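Review: Two months with the Iltov wrist-cam gripper kit

2022-10-10
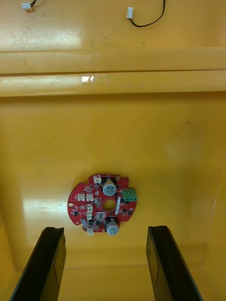
Fabrice Rey wrote in before I'd even finished this post to ask whether the Iltov can get hold of a bare board without crushing something, because his last gripper took the top off a capacitor the first afternoon he owned it. Fair question, Fabrice, and it's the reason I bought the thing too. Short version: yes, if you set the force limit yourself and don't trust the one it ships with. Long version is the rest of this page, so get a coffee.

I do small-run repair and rework out of a shop that used to be a bike store. Lots of it is motor controllers and driver boards, the kind that live inside molded plastic housings with a terminal block on one side and little white connectors all over the place. Getting those boards in and out is dull, fiddly work and my thumbs are not getting any younger. So when the Iltov kit dropped to 800 dollars I caved.

What you get for that is the two-finger gripper, the little camera that sits at the wrist, a mounting plate, a power brick, a cable that is too short (more on that in a minute) and a license for the Werkivano software. No arm! Please read the listing carefully, I've already had one email from somebody who thought the arm was included. Mine is bolted to a secondhand Cisinura arm and the plate lined up with no drilling, which made me unreasonably happy.

Setup took me 2 evenings. The mechanical part was maybe the length of a podcast. All the rest was Werkivano, which wants you to make an account, then confirm the account, then make a "workspace," then a "cell" inside the workspace, and only then will it admit there's a gripper plugged in. The calibration wizard is nice once you get there. You touch the fingers together, let it open and close a few times, and it works out the rest.

Now the fingers. They're flat black slabs with squared-off tips, and I like them a lot more than the rubbery ones on my old Prendergast. Rubber grabs everything, including the things you didn't want grabbed. These slide in beside a board and you can see both tips in the camera view the whole way down, so you know where you are. Round boards are harder than square ones, obviously, and a round board with notches in the rim is harder again, because you want both fingers on a solid bit of edge and well away from any header that pokes out past it. I rotate the wrist until I've got a line across the board with nothing sticking out at either end and go in from there. After a while you just do it.

The force limit is where I have a real complaint. The default is set for, I don't know, bricks. On a scrap board it flexed the thing enough that I yelped. Turn it down to the lowest setting, test on junk, and come up one notch at a time. I ended up 6 notches below where the factory put it and haven't hurt a part yet (knocking on the bench as I type). Why that number isn't printed on a big card in the box, I couldn't tell you.

The camera is better than I expected from something that small. Up close I can pick out the white printing on a board and tell which way a connector is pointing. Glare is its weak spot. Shiny plastic, bright yellow in particular, throws white streaks back at it, and if your bench light is straight overhead the auto exposure gets confused and starts hunting. I moved my lamp off to one side and taped a bit of baking parchment over it. Much better! Doaa Ait Brahim, who has the same kit, turned auto exposure off completely and says she hasn't thought about it since, so try that too.

Loose cables are the other thing. The software has an "avoid obstacles" checkbox and I wouldn't count on it for thin wires. It's fine with a big fat connector body. A skinny black lead that curls up off the housing, it'll drive straight through. I push mine up out of the way before I start, on the far side of any ledge or lip, and tape them down if they're springy.

Things I'd change:

The cable. It's short enough that my arm can't reach the left end of the bench without tugging on it. I bought an extension for 11 dollars and it works fine, but come on.

The status light, which is on the underside where you can't see it.

The manual, which covers the previous version of the fingers and still shows the old screws.

Support has been good, I'll give them that. I wrote to them about the force default and got a reply from Aoi Murakami with an actual settings file attached and a note that a firmware update is planned for November. I'll add to this page when I've installed it.

Would I buy it again? At 800, yes. At the old list price I'd have kept grumbling and used my thumbs. If you only work on big square boards the Prendergast is cheaper and will do you fine. If your work is small, crowded, odd-shaped boards sitting down in plastic housings, get the Iltov, get the extension cable, and turn that force limit down before you let it near anything you care about.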